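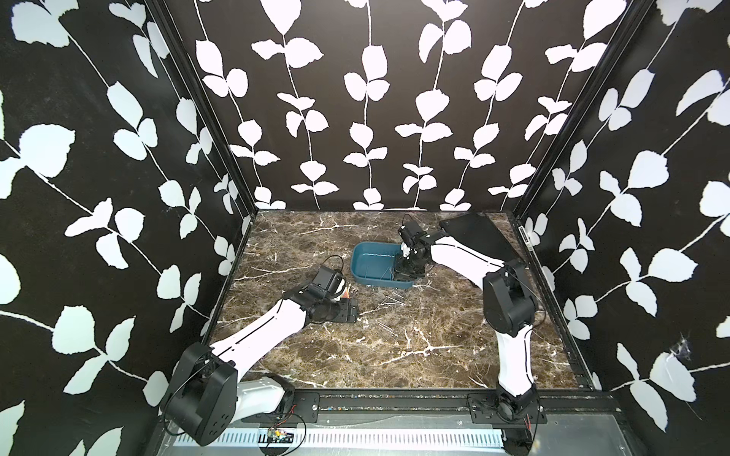
04/08/2026 – Bay, paper, small hardware

Up at 7. Two jobs carried over from last week: go over the wallpaper in the bay and decide on the right-hand side, then get the small hardware out of the teal container and into proper storage. The second was supposed to take an hour. It did not, and part of it will run into tomorrow.

Paper first. The pattern is white vine on black, all three sides. I have now looked at it under the overhead light, under the desk lamp held low, and with everything off and the door open. Low lamp is the most useful. Seams show as a thin line of shine where the paste came through and was wiped too late. I marked the ones I object to with pencil on the rear side of the posts, where it can stay.

Pattern match at the corners is poor. The stems on the back wall run upright and the side pieces do not continue them in any way. I knew this when I hung it. The roll had a long repeat and matching it would have wasted most of a drop at each corner, and there was only the one roll. Achilleas Bakalis came by at lunch and did not mention the corners until I pointed at them, after which he mentioned them a lot. He thinks a bead of black filler down each join would hide the worst. I think it would collect dust. Left as is.

The mark low on the right wall remains the one real defect. It is pale against the black and sits in among the leaves. I tried a dry brush on it in March and a barely damp cloth after that, and I suspect the cloth did more harm than the brush. Options as I see them:

Patch from the offcut. The offcut is long enough but I would need to find the same leaf group on it, and I have not unrolled it since the hanging.

Touch in with black marker. Cheap, quick, will go purple in a year.

Leave it until the wall is repapered.

Ourania Nikolaidis is for the patch and has offered to cut it. She does a double cut – new piece taped over the old, one pass of the blade through both, old piece out, new piece in. She has the hand for it and I do not. Paste would be the Staduder in the small tub. The lid has been on crooked and the top had skinned over. I took the skin off and what is underneath still spreads.

Ordered another roll from Fokamura anyway, in case. They quote 5 working days and a different batch number, so it may not be the same black. I asked whether they could look for the old batch. They said they would look.

Surface. The brown marble pattern with the white veining is hard on the eyes for fine work, and today confirmed it. Thin bright metal on white veins is close to invisible. I put a pin down on it this morning, looked away to write the line above about Fokamura, and needed the lamp to find it again. If I were choosing the top again I would take plain matte gray. Achilleas says lay a sheet of paper down and stop complaining. He is right about the paper, so a sheet goes on the list.

Width of the top checked again for the liner: 103 cm. I had 104 written on the post in my own handwriting, which explains why the liner estimate never agreed with the drawing. Corrected on the post and in the notebook. The drawing still has the old number.

Storage. The teal container was only ever meant to be temporary. It came out of the kitchen cabinet in the winter when I needed something with low sides and rounded corners, and it has stayed. For picking out of, it is decent. Low sides mean you can get at a thin piece from the side and lift it instead of pinching down from above. Rounded corners mean nothing wedges. Against it: the contents slide to one end when it is moved, then lie across each other at every angle, and pulling one out disturbs the rest. 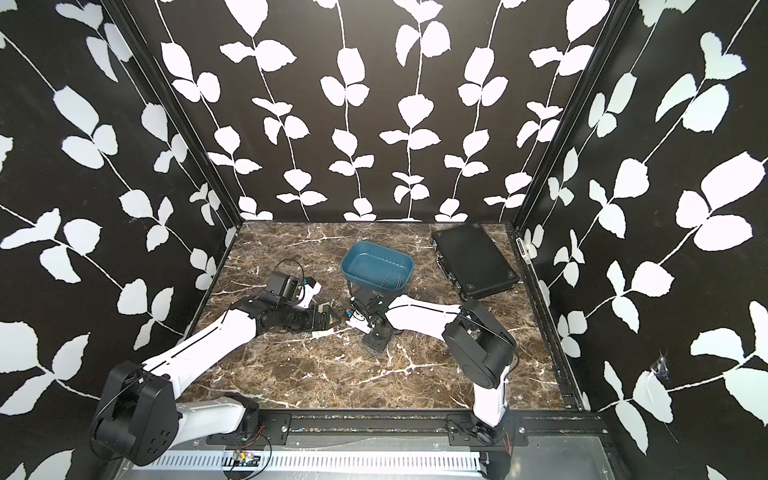 The sequence I settled on is the same as for the screws last year. Tip nothing. Take from the top of the heap, one piece at a time, set it down with the head facing left, square up a batch, move the batch. Tipping is faster for the first minute and then the time is lost chasing whatever rolled. I tipped once today out of impatience and spent longer on my knees than I would have spent sorting.

Where it goes next is the open question. Candidates were the black case and the Bilico drawer unit. The case is already in the bay and shuts properly, and the lid keeps dust out. But it is one big volume inside and small hardware in a big volume is the same problem as before with a lid on. It needs dividers. I cut a trial set out of gray board, 4 strips, half-lapped, and they sit well enough but lean when the case is stood up. Foam along the bottom might fix that. The Bilico drawers have dividers already, but the runners on the bottom two are stiff and a stiff drawer full of nails opens all at once or refuses. I have had that happen with washers and would prefer never to have it happen with anything pointed.

Decision, provisional: the case, with dividers and foam, stored flat. Drawers for anything that does not roll.

Went to Kontogiannis before they closed. Bought the foam, black, the thinner of the two thicknesses, and a pack of blades for Ourania. They had the good tweezers behind the counter at a price I decided to think over. Also asked for a shallow tray with a ribbed bottom, matte, any color that is not silver, white or brown. The man at the counter went into the back and returned with a paint roller tray. Declined, but I have been thinking about it since and it may have been a reasonable suggestion. The slope would hold everything at the low end.

Afternoon, some notes on handling, for my own use:

Lighting from the left is better than from above. Overhead light puts a haze on the top and the metal disappears into it.

Heads are the useful end. Shanks all look alike from a standing position.

A piece lying against the wall of the container is easier to get than one on the heap. Slide it up the side.

Anything on the marble gets picked up before anything in the container. Otherwise it gets pushed by a sleeve.

I also want fixed spots for the things that stand in the bay. The case migrates. It goes into the back corner on the diagonal, then gets pulled forward by whoever needs the latches, then someone leans on it. The teal container migrates more. I considered tape outlines and then considered the state of the finish after the last tape came off. For the time being I use a flat marker laid on the top and work relative to that. A playing card does for this. It is stiff, thin, easy to see against the brown, and costs nothing when it gets bent.

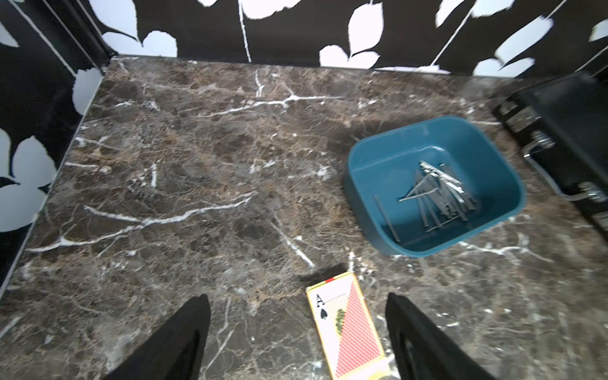 Nails in the teal container, case at the right, card toward the front.

Checked the latches on the case while I was there. Both close. The lower one wants a push with the thumb before it seats, the upper one does not. A drop of light oil on the lower hinge pin, wiped off after. I will look at it again once the foam is in, as the added thickness may put some load on the lid. If it does, the foam gets trimmed and the latch gets left alone.

Ourania stopped in late with her straightedge and looked at the wall. She wants to do the patch in the morning when the daylight comes in low from the door, and she wants the offcut unrolled overnight under weight so it lies flat. Done, face up, under two atlases. The leaf group we need appears on it, close to one end, with enough margin all around for the double cut. There was an argument about whether to tear the edge or cut it. A torn edge feathers better on pale paper, but on black it leaves a white line from the core, and you then need the marker after all. Cut, then.

Achilleas took the stiff Bilico drawers home to see about the runners. He has wax for it. I said candle wax would do and he looked at me as if I had said butter.

For tomorrow:

Patch, right wall, low. Ourania cuts, I paste.
Fix the width on the drawing.
Foam into the case, trial with dividers, check the lower latch.
Sheet of paper on the top before any more sorting.
Ring Fokamura about the batch.
Call Kontogiannis and ask if they still have the roller tray.

Stopped at 7. Back sore from bending over the front edge. The top is too low for standing and too high for the stool, by 5 cm either way, and I will not be solving that this month.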